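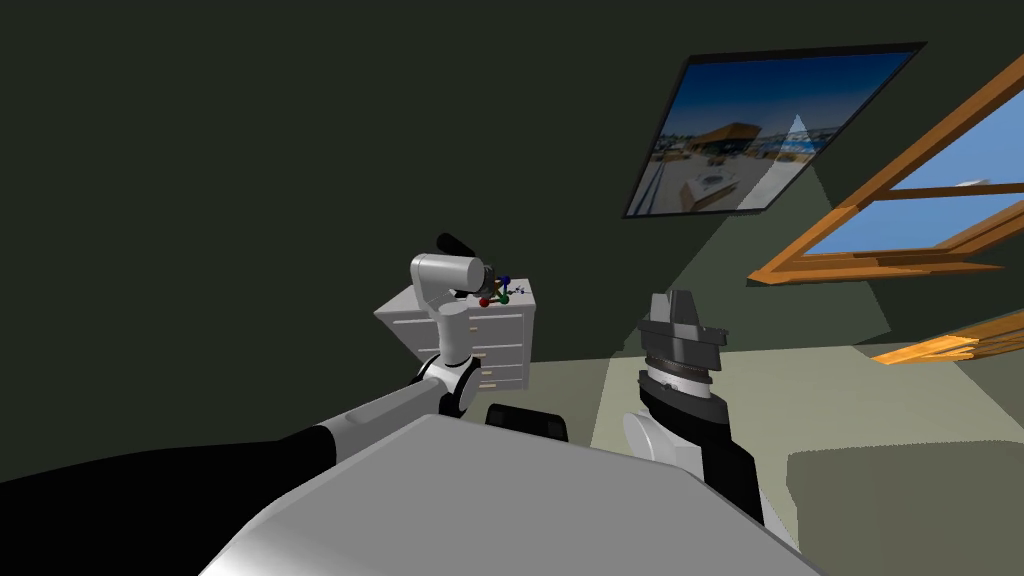
Lorena Durán asked whether a tenant who gives up a storage unit in the middle of a month is still charged for the whole of it, and whether the deposit comes back by check or as a credit. Both points are answered below, together with the other questions received most often about resident storage.

Resident Storage: Frequently Asked Questions
By Stuart Birkett
December

Who may rent a storage unit?
Any person named on a current lease at Salent Court or Nuttall House may apply. Guests and subtenants may not hold a unit in their own name, although a leaseholder may give them a key on written notice.

How is a unit assigned?
Units are assigned in the order in which complete applications arrive. An application is complete when the form has been signed and the deposit paid. When no unit is open, the name goes on a waiting list. A resident who turns down a unit keeps the same place on the list once, and moves to the end after a second refusal.

What does a unit cost?
The deposit is $200 for every size of unit. Monthly rent depends on size and is printed on the rate sheet at the front desk. Rent is added to the regular housing statement.

What happens if I leave before the end of the month?
Rent is charged by the day in the final month, provided that written notice was given beforehand. Without notice, the full month is charged. The deposit is returned by check to the address on the closing form - it is not applied as a credit unless the resident asks for this in writing. 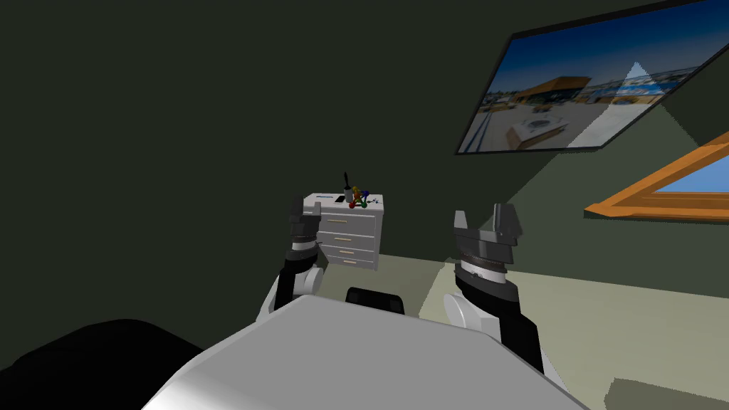 Department of Resident Services, Storage and Moving Office

What may I keep in a unit?
Furniture, clothing, books, kitchen goods and seasonal items are all accepted. Wood furniture should be clean before it goes in. Mattresses must be in a closed cover.

What is not allowed?
Food, plants, fuel, paint, propane tanks and car batteries may not be stored at any time. Tires are accepted only in the ground floor units at Nuttall House. Items found in breach of this rule are removed, and the resident is billed for disposal.

Is there a weight limit?
A single item may weigh up to 1000 pounds on the ground floor. Upper floor units are served by the freight elevator, and anything too large for it must be stored downstairs. Please measure large pieces before moving day.

Are my belongings insured?
No. The Department does not insure the contents of any unit. Residents should ask their renter's insurance company if goods kept outside the apartment are covered.
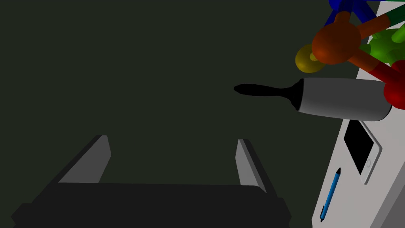
Some policies cover them in full, while others set a lower limit or leave out water damage. A written list of contents is useful in the event of a claim. The Department can confirm the dates of a rental for an insurance company but cannot give an opinion on the value of goods.

May I change the lock?
Residents supply their own lock. Combination and keyed padlocks are both accepted. If a lock must be cut at the resident's request, Form 927 is required, along with photo identification.

When can I reach my unit?
Both buildings are open to unit holders until 10 p.m. Carts must be returned to the loading area by that time.

Shares: 4
Comments: 1

Related pages
Reserving the Freight Elevator
Prander Street Loading Area: Parking Rules
Moving Out of Jestetti Hall
Renter's Insurance: Common Questions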